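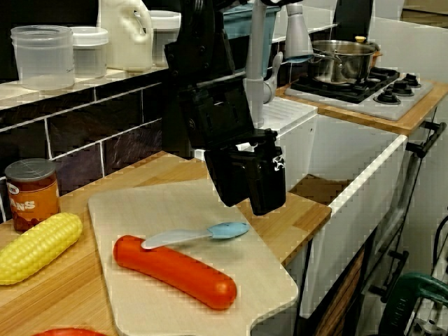 To: cell-upkeep list
Subject: Re: gripper closes short on the kitchen cell

Replying inline, then a longer note on how we keep ours in shape. Ours is also a toy kitchen with one arm hanging over the counter, so most of this should carry over.

> We have the Voyle two-finger gripper on an overhead arm. It was fine
> until July. Now it closes, reports a grasp, and the object drops a
> second later. It happens with the thin items most. I have raised the
> grip force twice and it made no difference. Is this the fingers or
> the calibration? Also, how often do people redo the camera pose?

Put the force back where it was before you do anything else. We did the same thing last winter and all it got us was a bent finger mount.

Short grasps on thin items were a zero problem in our case. The Voyle controller stores the closed position at power-up. If there is any grit on the finger pads, or if somebody powers it up with something between the fingers, the stored zero is off and every width after that is off by the same amount. Thick objects hide it. Take everything out of the fingers, wipe both pads with alcohol, power the gripper down at the controller, wait until the lights go out, and power it back up. Then close it on a feeler gauge and compare the reading. We accept an error of 2 tenths of a millimeter. If yours is worse than that after a clean start, look at the pad screws.

After the zero is right, do one slow close by hand from the pendant on a cylinder lying across the fingers, and watch whether both fingers reach it together. We use the sausage for this.

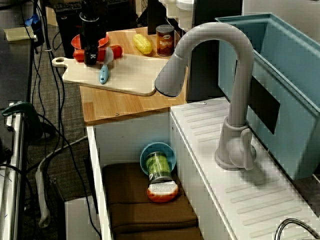 Gripper down on the sausage, with the toy knife in front of it on the board.

If one finger touches first and pushes the object sideways, the gripper is centered wrong over the board, and that is arm calibration. If both touch together and it still slips, it is pads. Ours are the soft Gikel pads and we change them at 400 hours. They look fine well past that point, but the surface goes hard and shiny and the toys are slick plastic. Log the hours on the controller page, because the log file gets wiped with each firmware update.

On the camera pose: we redo it whenever the counter unit has been moved and otherwise once a month. The counter is the weak part of the cell. The arm is bolted down and the kitchen is not. A knock from a chair shifts it a few millimeters and then every saved position is wrong by that much. We put tape on the floor at two corners of the cabinet and check the tape before starting in the morning.

Our order for a full setup, for what it is worth:

1. Power off the arm, clear the counter, check the floor tape.
2. Tighten the screws in the countertop and the sink. They work loose, and one that stands proud will catch a finger.
3. Wipe the pads, power up the gripper empty, check with the gauge.
4. Run the Ninus pose routine for each camera. Reject the result if the residual is over 400 microns.
5. Touch off at the cutting board handle, the sink rim and the far edge of the drainboard.
6. Put the toys back and run ten slow picks before going to full speed.

Step 5 used to be the board only. The sink gave us trouble until we added the other two points.
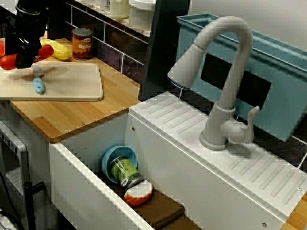
The faucet is the main hazard on that side. The neck is tall and the spout reaches out over the basin, so a straight line from the board to the bottom of the sink goes too close to it. We have a keep-out box around the whole neck in the planner, with extra margin on the spout side. If you have the same sort of faucet, measure it with the spout where it really sits and redo the box if anyone turns it. We also cap the downward speed over the basin, as the floor of it is lower than the counter and the arm has more room to pick up speed.

One more thing on cables. Fault 243 on our Hultico controller was the gripper connector at the wrist, every time. It comes up as a communication error and clears on a restart, so it is easy to blame on software. Reseat the connector, then add slack at the last clip so it doesn't pull when the wrist is fully rotated.

If you get the gauge reading, please post it along with the pad hours. I can send our keep-out file to anyone who wants it, but the dimensions are for our counter and will need changing.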